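Visit to the Student Manipulation Project, Vemell Technical College

Report of the Dirnik Schools Liaison Group

Members of the Liaison Group visited Vemell Technical College on a Monday in December. The party was received at 13:00 by Milagros Toledo and taken directly to the second-floor laboratory, where the final-year class carries out its joint project in robot handling. The project is named Helletti, after the corridor in which it was first housed.

The class is made up of four teams, each of which is given the use of the arm for one afternoon a week. The task set for this term is the moving of small household items on a table top. Teams write their own control programs and are marked on the written log as well as on the result.

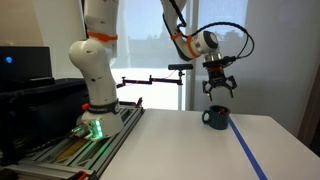 Sreekumar Namboodiri explained the marking system to the visitors. Each team must complete 70 recorded attempts before the end of term, and failed attempts are kept in the log with a short note on the likely cause. The class log stood at 652 entries on the day of the visit. The Group was given leave to read several pages of it and found the notes clear, although the spelling of technical terms varies from team to team.

Safety instruction takes up the first two weeks of the course. Students work in pairs - one at the keyboard, one watching the arm - and change places every half hour. The Group considers this arrangement suitable for its own member schools.

At 2:30 p.m. the visitors watched a team at work with a small red-and-white object, which is among the items on this term's list.
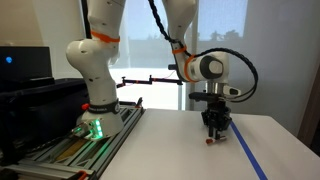
Damián Escobar remarked that the hardest part of the term had been agreeing on what should count as a successful attempt, and that his team had rewritten its rule 7 times before the class accepted it.

The visit closed with a discussion of the Zúñiga Cup, for which the college intends to enter two teams. Entry forms for member schools may be obtained from the Group's office. Travel costs are not covered.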